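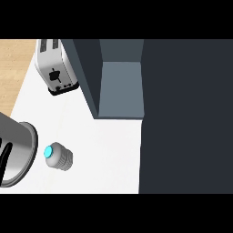

One respondent in Pitley told us that she had stopped using half of her counter because there was nowhere to plug anything in, and that the landlord had called the layout standard. Similar remarks came up in 11 of the 20 interviews.

Figure 3. Rendered kitchen seen from above, with a toaster and a white countertop.

4.2 Counter space and daily use

Tenants in Pitley and Grodby gave different accounts of the same floor plan. In Grodby, where the Leloretti units were fitted with an extra double outlet, people spread their cooking over the full counter. In Pitley they worked at one end and kept mail, keys and school papers at the other. Floor area did not explain the difference – the kitchens are the same size.

Rent level had little effect on the answers. Household size did matter: homes with 5 or more people reported conflicts over the counter at breakfast, mostly on school days. The Poon survey, which reached 70 households in the older blocks, asked only about storage and cannot be compared directly. We return to outlet placement in Section 5.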